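# Why do we lock what we lock? (project report, second draft)

Anayeli Chávez, with Maëlys Pons

So this started with my grandmother's garden shed in Drenov, which has a padlock on it the size of my fist and nothing inside but a rake and some flowerpots. Her front door, meanwhile, is open all summer. I told Maëlys about it on the bus and by the time we got to school we had our topic: what people in a small town lock, what they leave open, and whether the two have anything to do with what the stuff is worth. 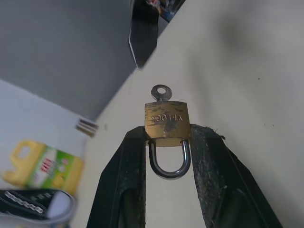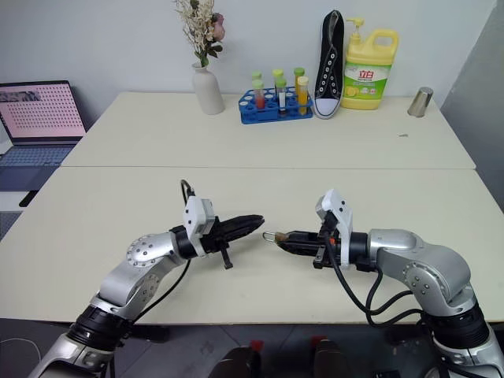
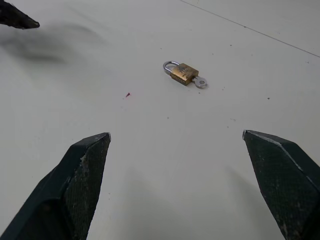
We spent most of August walking up and down the streets between the church and the river with a clipboard. We wrote down every lock we could see from the sidewalk (we never went into a yard, Ms. Cordier made us promise that in writing!) and ended up with 173 of them. Gates, sheds, mailboxes, bikes, a rain barrel, one dog house. The dog house is my favorite thing in the whole project and I still have no explanation for it.

## What we did

After the walking part we put a sheet with 9 questions through people's doors. We wanted to know what they lock when they go out for ten minutes, what they lock overnight, and who has a spare key. Maëlys wrote the questions and I did the folding, which took forever. Mr. Widmer at the hardware store let us leave a stack by the register too, and those came back with much longer answers than the ones from the mailboxes. I guess if you're already buying hinges you have opinions.

We also interviewed two people properly, with a recorder. One was Engelbert Widmer himself and the other was Faustine Bailly, who used to deliver mail on our route and knows every gate in town.

## What people told us

Sheds beat houses, and it wasn't even close. People who said they "never bother" with the back door had a lock on the shed anyway. When we asked why, a lot of them said it was already there when they moved in. Mrs. Bailly thinks it goes back to when everybody kept rabbits and the shed was where the food was. I like that idea a lot, but we couldn't find anything written down about it in the library, so please take it as her memory and leave it there.

Spare keys were the other big thing. Neighbors, mostly! I had expected family, but family lives in Kultitz or farther, and if you're standing in the rain with your groceries you want the lady next door. One person wrote that she has held the key to the house across the street through three different owners and they just keep letting her have it.

Mr. Widmer told us people buy a new lock after hearing about a break-in somewhere else, even one in another county, and hardly ever after losing something of their own. He also says most customers choose by weight. They pick two up, one in each hand, and buy the heavy one.

## Problems

Our big one is that you can't see an unlocked door. From the sidewalk a gate with no padlock could be bolted on the inside, so our count really only covers the locks that show. We should have thought of that before August and we didn't. Maëlys wants to redo the form with a "can't tell" box and I agree with her, though I'm less excited about the walking.

We also did Urquhart Lane twice by accident, on different days, and got different totals. The table uses the second one.

Still to do before we hand in the final version: type up the Bailly interview (I have the recorder), fix the map colors, and ask Grandma about the rake.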